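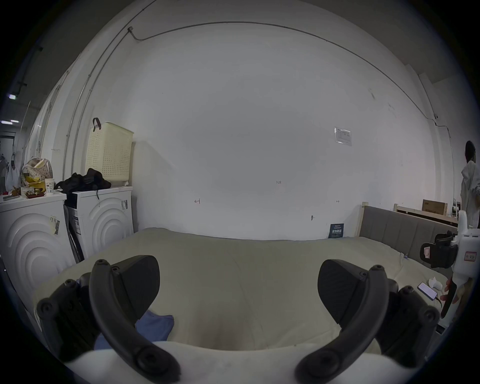

Gripper view over a bed, with a folded blue cloth near the left finger.

Stereck Grasp Planner

Stereck takes wrist camera images and returns ranked grasp poses for cloth and other soft items. It runs on the robot's own computer or on a separate machine on the same network. The two fingers are masked out before planning, so they are never proposed as targets.

Planning time is 200 ms per image on the standard model and some 400 ms on the large one. Each license includes 700 labeled views of bedding, towels and clothing for checking your own setup.

Low contrast between a cloth and the bedding under it lowers the score. Set a minimum score in the config file – anything below it is logged and skipped.

Included: planner, calibration tool, log viewer, driver for the Illberg two-finger gripper. The Goodall driver is a separate download.

Not included: camera, mounts, arm controller.

License questions go to Yvonne Marsden at the Skondholm office.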